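Unit 4: Recording demonstrations by remote control

4.1 Set-up

Each operator drives both arms of the cell from a pair of leader handles. Joint positions of the leaders and followers are logged at the same rate, along with the gripper openings and all camera streams. The Clamus logger starts on the foot switch and stops on the second press. Check that both arms are in the rest pose before the first press.

4.2 What counts as one demonstration

One episode covers the rack task from rest pose to rest pose. Keep pauses short. A pause of several seconds is learned as readily as a movement, and the policy will stall at the same point. If a plate slips, recover it once and carry on; if it slips again, discard the episode.

4.3 Quantity

The Starnis set used in the lab holds 2606 episodes. For the coursework, 80 clean episodes per group are enough, of some 200 recorded. Vary the plate positions between episodes and note the operator in the log.

4.4 Grasping at the rim

Plates are taken by the rim, with one finger on each side. Approach slowly over the last part of the path, as the handles give no force feedback. Upright plates in a rack need the wrist kept low and the fingers in line with the gap.

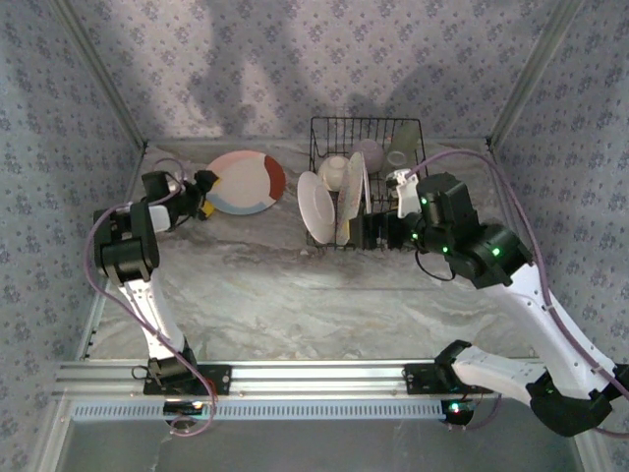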